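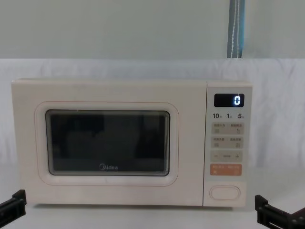
What is Trindura?
Trindura is a two-arm bench kit that operates ordinary household appliances for endurance and usability testing. It is supplied by Bostoven with two grippers, a controller and the Malura scheduling software.

Does the appliance have to be modified?
No. The arms use the same doors, buttons and touch panels as a person would. Nothing is wired to the appliance and its casing stays closed.

How are doors handled?
Each door type has its own routine. For a microwave with a push-button release, one arm presses the button and the other guides the door through its swing. 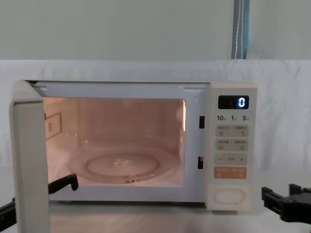 The opening angle is set during teaching and stored with the routine. If the door meets more resistance than the set limit, the arm stops and the run is paused until an operator clears it.

How long does teaching take?
Allow two hours for a first appliance. Later models with a similar layout can reuse most of the steps, but button positions must be taught again.

How many cycles can be run before service?
Finger pads should be checked every 1,154 cycles and replaced at 2,450. The gripper joints are rated for nearly 4,000 cycles between greasings - less if the bench is used for heavy oven doors.

Can it test touch buttons?
Yes, with the soft-tip fingers. Standard fingers do not register on most touch panels.

Is training included?
One session at our Magalhães workshop is included. Bookings go through Leonor Leitão. On-site training is charged separately - ask Celeste Prata for a quote.

Prices and service intervals correct at 02/10/2025.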